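Stellstead Allotment Water Scheme: Interim Progress Report to the Drumell Fund
Report date: 2025-02-21 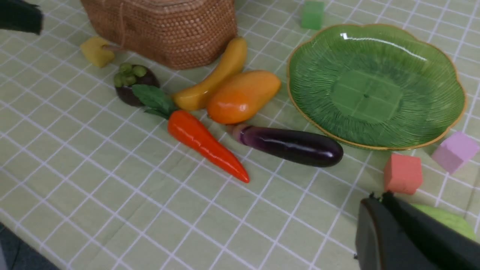

1. Summary of position

The grant covers the replacement of the mains-fed supply at the Stellstead growing site with stored rainwater, backed up by a single metered connection. Groundworks are complete. Tank installation is complete on the lower terrace and outstanding on the upper one. Spending is within the approved budget and no change to the total award is requested.

2. Work completed in the period

The old galvanised supply pipe was isolated and capped at the boundary. A new 25 mm polyethylene line was laid along the eastern path and pressure tested before backfilling. One joint near the tool store failed the first test and was remade – the second test was passed without loss.

Both storage tanks for the lower terrace were delivered by Lau and set on compacted bases. Overflow from each is taken to the existing ditch. Of the 75 plots on the site, 21 can now draw stored water from a standpipe within reach of a normal hose. The remaining plots continue to use the temporary supply.

3. Work outstanding

The upper terrace tanks have not been ordered. The ground survey found made-up soil to a greater depth than the original drawings allowed for, and the base design has been revised. Tivatholm has supplied a price for the deeper sub-base, which falls within contingency.

Filters and first-flush diverters are on site but not fitted. Fitting is planned once the gutters on the shared shed have been realigned; at present the north run falls the wrong way and holds water at the stop end.

4. Programme

The upper terrace is now due for completion in April, two weeks later than stated in the application. Commissioning will follow directly. Meter readings will be taken weekly from that point and included in the final report.

5. Risks

Delivery access remains the main risk. The lane is soft after heavy rain and will not take a loaded lorry – smaller loads have been priced as an alternative.

6. Action requested

Approval to release the second instalment against the attached invoices, and to accept the revised completion date.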